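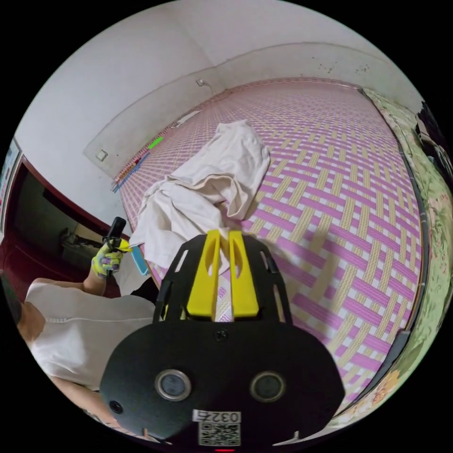 Skotimwood pay bands

The Skotimwood pay bands are the published salary structure of Skotimwood, a privately held maker of office and school furniture based in Tralero. The structure places every job in the company, from trainee to managing director, in one of a fixed number of bands and makes the lower and upper limit of each band available to all staff. It replaced a system in which pay was set by individual department heads and was not disclosed to other employees.

The bands cover 1056 employees at the company's two factories, its warehouse, and its head office. They do not cover agency workers or staff of the Olmedo showroom business, which Skotimwood bought later and which kept its own contracts.

Background

Skotimwood grew out of a joinery workshop and for most of its history had no written pay policy. Hourly rates on the factory floor were posted on a notice board, but salaried pay was agreed in private between a manager and the person being hired. Raises were given on request. Departments competing for the same kind of worker could end up paying very different amounts, and a transfer between sites sometimes meant a pay cut for doing the same job.

A staff survey carried out under the then personnel director, Brendan Madigan, found that pay was the most common reason given for leaving. Many respondents said that they did not know how their salary had been decided. Madigan asked the payroll consultancy Werkura to compare salaries across departments. Its report found that length of service explained little of the difference between people with the same job title, and that new hires were often paid more than the employees who trained them.

Structure

The original proposal had 38 grades, one for nearly every group of job titles. It was dropped after line managers said that it would be too hard to explain and would lead to constant appeals over small differences. The final version has 12 bands, numbered from the lowest upward. Jobs are placed in a band by a scoring method that looks at 4 factors:

Skill and training needed
Responsibility for people or budgets
Physical and environmental demands
Independence in making decisions

The score belongs to the job and does not change with the person doing it. Within each band there are 3 steps, called entry, established, and senior. An employee normally moves from entry to established after completing probation and a set period in the job. The move to senior depends on a written review. Overtime, shift premiums, and travel payments are paid on top of the band rate.

Neighboring bands overlap, so that an employee on the senior step of one band may earn more than a colleague on the entry step of the next. The company has said that this was done to avoid pushing skilled workers into supervisory jobs purely for the money.

Introduction

The bands took effect on July 26, 2021. Employees were told by letter which band and step they had been placed in. Those paid below the minimum for their band were raised to it at once. Those paid above the maximum kept their salary but received no general increase until the band caught up with them, an arrangement known inside the company as "standing." Standing employees remain eligible for overtime and shift premiums.

The full table was posted on the staff intranet and in the factory canteens. Individual salaries are not published, although a person's step can often be guessed from length of service.

Appeals

An employee who believes that a job has been placed in the wrong band may appeal in writing. The appeal is heard by a panel made up of a manager from another department, an elected staff representative, and an outside member. The first outside member was Sosina Lencho, an employment mediator. The panel may move a job up, move it down, or leave it where it is. If a job is moved down, the people already in it keep their pay under the standing rule.

Most early appeals came from the maintenance and quality control departments. Maintenance electricians argued that the scoring gave too little weight to on-call work, and their job was moved up one band. A similar appeal by forklift drivers was turned down on the grounds that their certification had already been counted under skill and training.

Reception

Staff representatives generally welcomed publication of the bands but objected to the standing rule. Malachy Tierney, who represented the finishing shop, argued that long-serving workers were being asked to pay for the company's past mistakes. Management replied that no one's salary had been reduced.

Niamh Hennessy, who studied the change for a regional business journal, wrote that the main effect had been on hiring. Job advertisements began to carry the band limits, and candidates spent less time negotiating. She also reported that some managers found it harder to recruit software and design staff, whose pay elsewhere was rising faster than the bands.

Later changes

Under Madigan's successor, Gearóid Keogh, the band limits are reviewed each April. Keogh also introduced a market supplement for jobs that stay vacant for a long time. The supplement is shown separately on the payslip and expires unless it is renewed. Staff representatives have asked for a published list of the jobs that receive it, and the company now includes one with the annual table.

A plan to extend the bands to the Olmedo showrooms was postponed. Sales staff there are paid partly by commission, and the two sides have not agreed on how commission should be treated in the scoring.

See also

Job evaluation
Pay transparency
Red-circling
Salary scale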